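How Does a Big Robot Get Looked After?

Before a walking robot at Bumholm gets to do any work, it needs a checkup, a bit like you before a long car trip. Yi-an Ji starts with the cables -- she follows every one with her finger, all the way along.

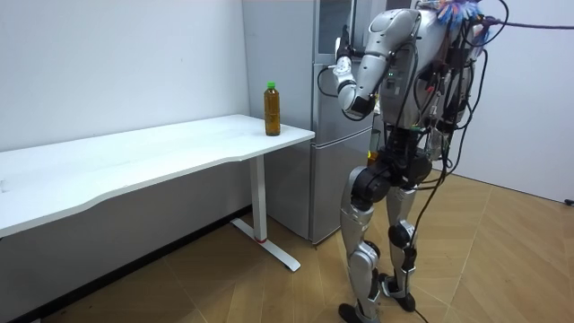 Next come the joints. Elbows and knees each have a motor, and Yi-an bends them slowly and listens for a crunchy sound. She does this 2 times, sometimes 3 if she has had her cocoa.
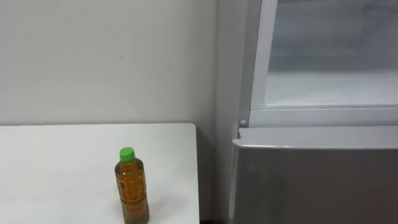 Fulvio Bianchini likes to begin with the feet, and he told us that a loose foot bolt can make the whole robot wobble.

Either way, everything goes in the notebook, which has 600 pages and plenty of doodles.
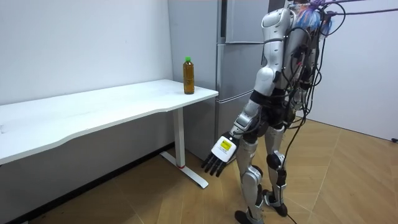
Last of all, the fingers get a gentle wiggle, one by one.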